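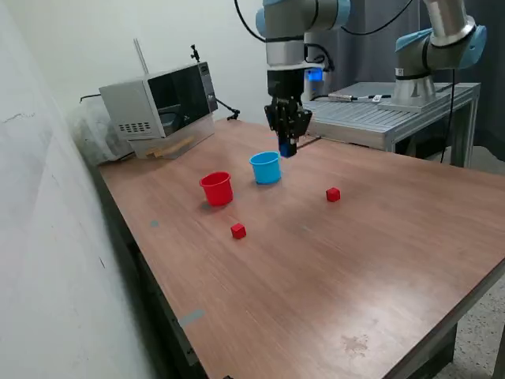 Figura 1. Los dos vasos y los cubos rojos sobre la mesa.

Cuando empezamos este trabajo en febrero, queríamos saber si una serie documental sobre reciclaje creativo puede cambiar lo que la gente tira en casa. Elegimos «Zasier», una serie web de 11 capítulos producida por Canwood, porque nos había encantado a todos y porque se puede ver entera en una tarde larga (¡doy fe!).

Pasamos un cuestionario a 204 espectadores del campus, y la verdad es que respondieron con muchísimo cariño y paciencia.
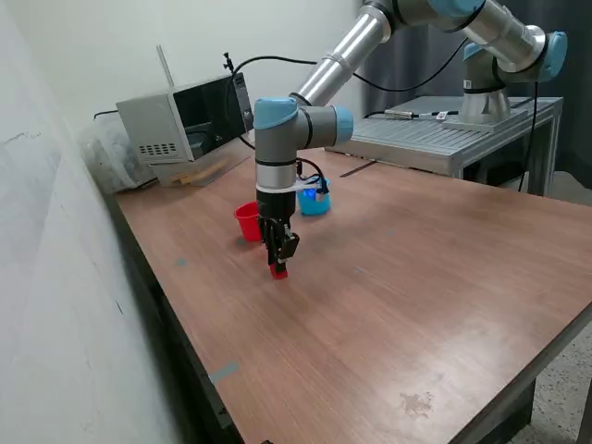
De ellos, 60 contaron que habían reutilizado algún envase después de ver la serie – sobre todo tarros de cristal, que acaban de lapicero o de maceta. El capítulo preferido fue el del taller Onyshchenko, dedicado a los muebles hechos con palés.

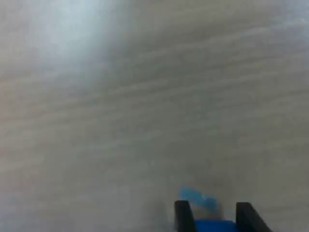
También preguntamos por el blog que acompaña a la serie, pero solo 2 personas lo habían leído, así que dejamos esa parte fuera del análisis. Los comentarios completos van en el anexo, ordenados por capítulo.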